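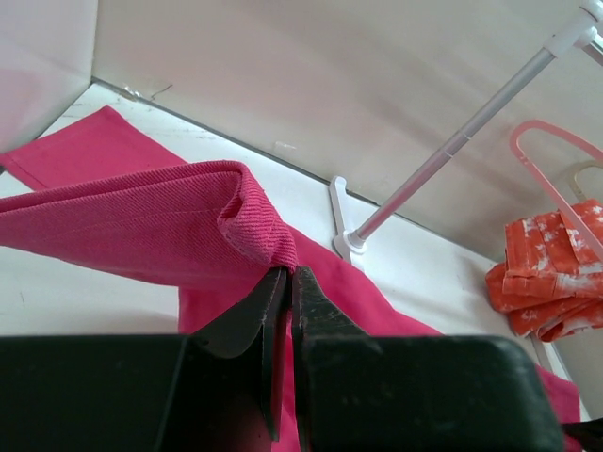 *Last changed: August 8, 2025*

Brakes, day two. I really thought I'd be done by lunch yesterday (ha!) but the back left drum had other plans, and I went to bed with grease up to my elbows and the wagon still sitting on stands.

So this morning I called Fermín, who told me to quit hitting it with the big hammer and back the adjuster off first. There's a little slot on the backing plate with a rubber plug in it. I'd been staring at that plug for 2 hours! Ten minutes with a flat screwdriver and the drum slid right off, along with a pile of brown dust and one spring that shot under the freezer and hasn't been seen again.

The shoes were down to nearly nothing. The wheel cylinder was leaking too, so that's another part. I drove Jasmina's truck over to Trolgate and got the cylinder and a hardware kit for 31 dollars, plus a bottle of fluid. The guy at the counter wanted to sell me drums as well, but mine measured fine and I said no thanks.

Getting the new springs on took all afternoon. I did the right side first so I'd have the left one to look at, then remembered the left one was already in pieces - so I ended up working from a blurry picture in the manual. Pinched my thumb twice.

Jasmina came out after supper and pumped the pedal while I bled the lines. "Down, hold, up," 50 times, and she only complained near the end. The pedal's nice and high now. I took it around the block, never over 40, and it stops straight with no squeal.

The parking brake cable still feels sloppy. I'll get to that tomorrow if my back lets me, and I have to return the truck with gas in it.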